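Home | About | Walks | Archive | Contact

Picking up along the Furnside river path
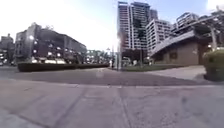
Paving, and the road beyond it.

I went out with the river group again in March. We do the stretch between the old weir and the Rallov bridge, three times a year if the water lets us, and this was the first go since the banks were passable.

We met at half past eight. Jae-in Hwang had the list of who was doing which side, and I was put on the east bank with Byung-chul Cho, who I had not worked with before. He is quicker than me on the slope and does not stop for tea.

Most of what we found was the usual. Drinks cans, crisp packets, a lot of that thin blue rope, and carrier bags wound so tightly into the brambles that you have to cut them out. The bags are the slow part. I spent the best part of an hour on one bush and came away with half a sack.

The bigger things were under the bridge. There were car tyres, a mattress, a garden chair and a pushchair with no wheels. The mattress had been in the water and it needed four of us to get it up to the track. We left it beside the gate with a note on it, and I rang the council from home to ask for a collection. I was given the reference and told to allow ten working days. It was gone in six, so credit to them.

By one o'clock the two banks together had filled 35 sacks. Last autumn it was more than that, but we also had more people then. Jae-in weighed everything on the luggage scale and made it 223 kilos without the tyres or the mattress. I would have guessed less.

I have been asked about gloves. Mine are the Wutico ones with the long cuff. They have lasted two winters and only one finger has gone. The cheap pair I had before let the thorns straight through. Bring your own if you can - the spare ones are all large.

A few of us went on to the Sun afterwards for soup. There was some talk of doing the side stream as well, which is roughly 500 metres and very overgrown. I said I would walk it first and see where you can get down to the water. The lower end is fenced, so we may have to ask the farm.

The next one will be after the nesting season. I will put the time up on the Walks page when Jae-in has settled it.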